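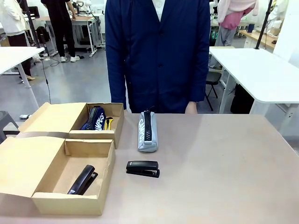
One reader of the June page asked whether small stationery should be boxed by type or by desk, and added that boxing by type had left her office with one carton full of staplers and no one able to find a knife to open it.

Boxing by desk is the method used on this page. Each carton takes a mixed set: one pencil case, one or two hard items, nothing stacked more than two deep. The cartons are tan corrugated board with a hinged lid, so no tape is needed until the set has been checked against its list.

Packing notes, stationery sets
Page updated 31st July

Rear carton. Navy CAMPUS pencil case, black zip along the top. The yellow-and-black utility knife stands against the inner wall, to the right of the case. Retract and lock the blade before a knife goes into any carton.

Front carton. One black stapler, laid on the diagonal. A stapler placed this way leaves two corners free for staples and clips. Staples travel in their own packet, never in the magazine.

Still on the table. Grey CAMPUS pencil case, upright on one end, and a second black stapler on its side. The two staplers are near enough the same that the small white label is the place to write a desk number. Use pencil; ink smears on coated labels.

Lids. Both are folded back to the left. Keep all lids opening the same way along a row, otherwise the flap of one carton covers the contents of the next.

List format

Line one: desk number.
Line two: soft items (cases, pouches, cloths).
Line three: hard items (staplers, punches, tape dispensers).
Line four: blades, with the word LOCKED written after each.

The Brudari office used this format for 20 desks and the Grarkden office for 17. Brudari put the list inside the lid. Grarkden put it on the outside, which saves opening the carton but exposes the sheet to scuffing in the van. Either is acceptable if the whole row is done the same way.

Cartons are stored at the Avarov unit, long side to the wall, list end facing out. Maximum stack is four. Knives go in the top carton of a stack where the desk order allows it.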